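Proceedings / Field Reports / Manipulation

4.2 Open-day demonstration

The sorting task was shown to visitors at the Potell laboratory on August 21, 2019. Two arms share one wooden table inside a metal frame (Figure 3), and small loose parts are to be moved into clear trays. Groups were limited to 6 visitors, and each group saw one full session of 30 minutes.

Figure 3. Workspace views: (a) small metallic parts and trays; (b), (c) batteries and clear plastic containers.

(a)

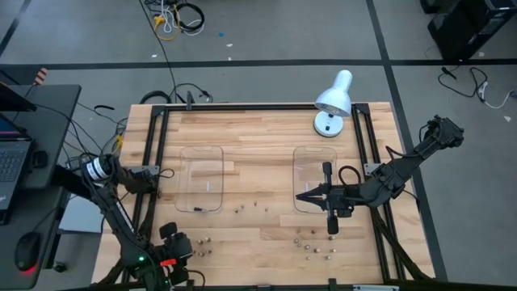

Hartono objected that a part lying on its side is a harder case than the protocol admits, and asked that orientation be logged for each trial. We adopted this from May onward in the revised protocol - the open-day data were left as recorded.

For the second task the parts were replaced by batteries of more than one size. The grasp planner was not retuned between tasks, and the approach speed was held at 70 percent of the

(b) 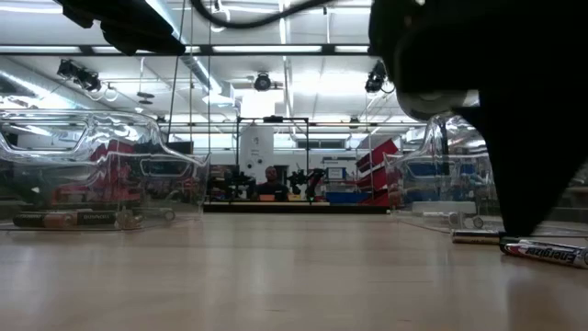 laboratory default. Visitors chose the order of the items. The session log lists 73 grasp attempts, all of them included in Section 5.

Start positions were not marked on the table. An upright battery and one lying flat were treated as separate classes.

(c)
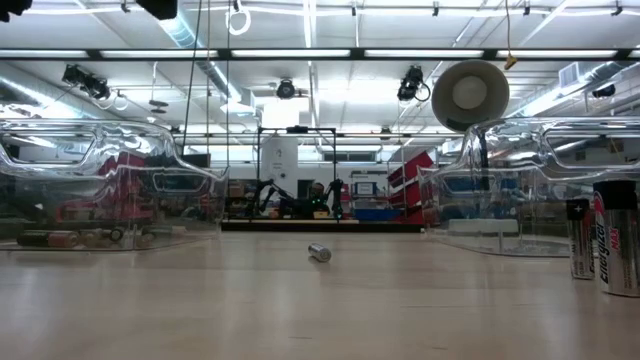
Merle Tautahi, Motard Institute

Questions from visitors mostly concerned cycle time - the subject of Section 4.3.

Contact the editors | Back to top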